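**Arm trips on overcurrent when opening a front-loader door**

Posted by pellworm_k

Two-arm setup, Firnari controller, loading and unloading two front-loading machines. The right arm faults partway through the door pull on unit 1. It logged code 1142 on 12 of 35 cycles. The fault leaves the arm holding position until someone resets it.

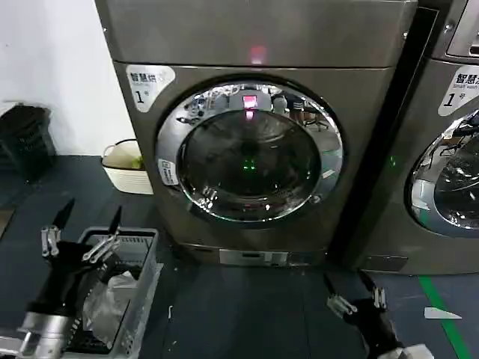 **Matěj Charvát**

Check the pull path before the current limit. A straight-line pull on a hinged door loads the wrist sideways, and the controller reads that as a collision. Fit an arc to the hinge axis. Do not raise the threshold – it also protects whoever is standing nearby.

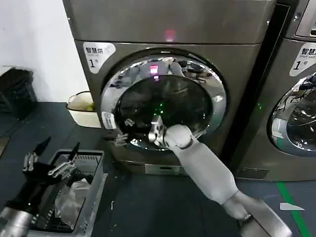
Also log wrist torque at 18 samples per pull. If it climbs steadily, the path is wrong. A single spike at the start points to the latch.

**dandeo_user**

Had this too. Rebooting helped for a while.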